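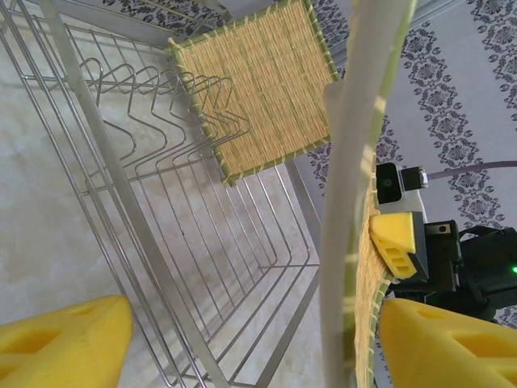

Recording two-arm demonstrations for a dish rack task

These notes cover how we collect demonstrations for the placemat task, in which two arms work together on a woven mat and a wire dish rack. They assume your arms are already calibrated and your teleoperation link is running. Written by Évan Guérin, with corrections from Alcides Queiroz.

What you need

A pair of arms with soft finger pads and a wrist camera on each. A wire dish rack with plate holders. Two or more thin bamboo mats. Our recorder is Pekex, but any logger that stamps both wrist streams from one clock will do.

Step 1: Set the starting layout

Stand the rack on the counter within reach of both arms. Change its angle between episodes by up to 90 degrees. We kept ours square to the counter for the first batch, and the policy we trained on it failed as soon as the rack was turned.

Step 2: Grasp with one arm, then the other

Close the first gripper on the mat and lift it clear of the counter. Bring the second arm in from the side and close it on the mat as well. Don't move either wrist until both grippers have settled. A mat this thin bends easily, and if one arm leads you will end up teaching the policy to drag.

Step 3: Turn the mat on edge

A mat seen edge-on is a narrow strip in the wrist view, and the far side of the rack may be hidden behind it. Drive from the other wrist camera or the overhead view during this part. Do not look directly at the rack over the top of the arms, as the policy won't have that view.

Step 4: Lower and release

Line the mat up with a gap between the plate-holder wires. Lower it until the force reading rises, then open the second gripper, wait, and open the first. Back both arms out along the line they came in on.

Step 5: Label the episode

Mark each episode as success, partial or fail. A mat that leans against the rack without sitting in a slot is partial. Keep the fails in a separate folder, Gredalano/fails on our server, and leave them out of the first training run.

How many to record

We recorded 500 episodes and threw out 19 for dropped frames. Training on wrist views alone gave us trouble at step 3, where the policy often stalled with the mat upright. Adding the overhead view fixed most of the stalls but made no difference to how accurately the mat went into the slot. We saw the best results after 3 passes of fine-tuning, and more passes made the release worse.

Last updated 17 February 2022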